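Clillbridge Community Laundry
Minutes of the members' meeting held on March 4, 2023 in the back room at Clevgate Hall

In the chair: Rūta Ozoliņš
Minutes: Markos Katsaros
Present: 9 members. Apologies were received from the Margaritis family, who sent a tin of biscuits in their place. The biscuits were much enjoyed.

1. Minutes of the last meeting

The November minutes were agreed with one correction. Under item 4, "spin" should read "rinse". Markos apologised and has changed the copy in the folder.

2. How the laundry has been getting on

Rūta opened with some really cheering news. The book shows 1,387 washes since we opened, and 172 of those were in the last quarter, our busiest winter so far! Several people said how nice it is to walk in and find the place in use. The early slot is now booked up most weeks and the late one is filling too, so members who can manage the middle of the day are asked to try it.

There was a long and good-natured talk about what counts as one wash. If you run the same load twice, it goes in the book twice. Everyone was happy with this once Rūta had drawn it on the back of the agenda.

3. The front loader

Members are very pleased with the white front loader and the general feeling was that it does a lovely job on towels and bedding. Points raised:

The door rim has picked up scuffs and streaks. Markos has tried a soft cloth with a drop of washing-up liquid on a similar mark at home and was delighted with the result, so he will have a go at this one. No scouring pads, please.

The filter is behind the round cover at the bottom right of the front. Not everyone knew this. Rūta will show anyone who asks, and it was agreed that the filter should be cleaned once a month, with an old towel laid down first. Names for the rota to Markos.

The energy label on the lower left can stay where it is. One member had wondered about peeling it off for neatness, but others like having it to hand and the code on it is useful if you want to look up the figures.

Please do not pack the drum tight. A hand's width at the top is a good guide, and brown and other dark things should go in together on a cool wash. 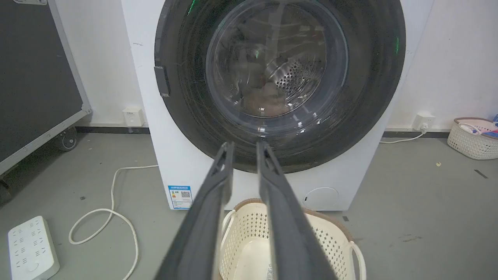

Clillbridge Community Laundry - Members' Group

4. Baskets

The cream basket with the two white handles has turned out to be everyone's favourite. It stands nicely below the door, so the washing can come straight out into it, and the holes in the sides let the air through. It was agreed that it lives by the machine and does not go home with anyone, even overnight. If you need to carry washing back up the hill, please bring a bag.

Rūta asked whether we should buy a second one the same. All in favour, and with real warmth! Markos will look at prices and may spend from the float, which stands at £105.

5. Sockets and cable

It was asked whether the cable could be tidied, as it comes down the wall from the right-hand socket and along the floor to the machine. Nobody wants a foot caught in it while carrying a full load. Markos will look into clips that hold it close to the skirting without pinching it. Please keep bags and shoes off it in the meantime, and please do not plug an extension lead into either socket.

6. Booking with Memow

Rūta gave a short demonstration of Memow, the booking page her niece has set up for us. You pick a slot, type your initials and it sends a note an hour before. Two members booked during the meeting and it worked both times - very exciting. The paper book will carry on beside it until the summer so that no one is left out, and anyone who would like help getting started can sit down with Rūta before their next wash.

One request was that the note should also remind people to empty their pockets. Rūta will ask.

7. Any other business

Odd socks: the bag is full again. Please have a look through it. Whatever is left at the end of the month will go to the rag collection, apart from the striped knee-length pair, which two members would like to be given if no owner comes forward.

Powder: those who share the big box were asked to use the scoop and close the lid.

A member offered to run a short evening on getting out stains, with tea, grass and candle wax all on the menu. This was met with great enthusiasm and eight people put their names down on the spot. Date to be fixed when the hall diary is free.

Actions
Markos: door rim, filter rota, basket prices, cable clips.
Rūta: filter showing, Memow help, pocket reminder, hall diary.

The meeting closed with tea and the last of the biscuits. The tin is to go back to the Margaritis family, washed.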